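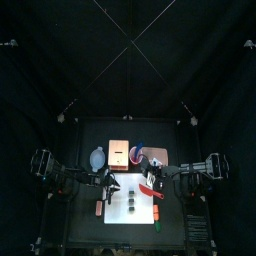 2. Setup

Project Fovotis, Parerton lab. Final report, August 5, 2021

The cell has two arms over one table inside a black enclosure. A white board marks the shared work area, and small blocks are the parts to be picked. The Arneo control script ran both arms from one task queue.

3. The fault

In trial 95 the right arm missed a grasp and the script did not stop. It read the closed gripper as a good grasp, moved to the drop point and released nothing. The same fault came up in 3 of 599 trials – all on the right arm. Two of them ended with the safety stop pressed by hand, as the left arm had already started its own move toward the center of the board.

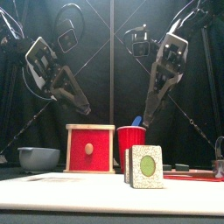 4. Cause and fix

The grasp check used finger position only, with a limit set in December for wider parts. A thin block and an empty grip gave nearly the same reading. We lowered the limit and added a wrist camera check before lift. The left arm now waits until that check returns. The Chisholm log viewer was changed to flag any skipped check. 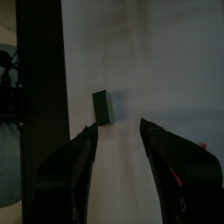
Figure 3. Wrist camera view, gripper open, green block near the fingertips.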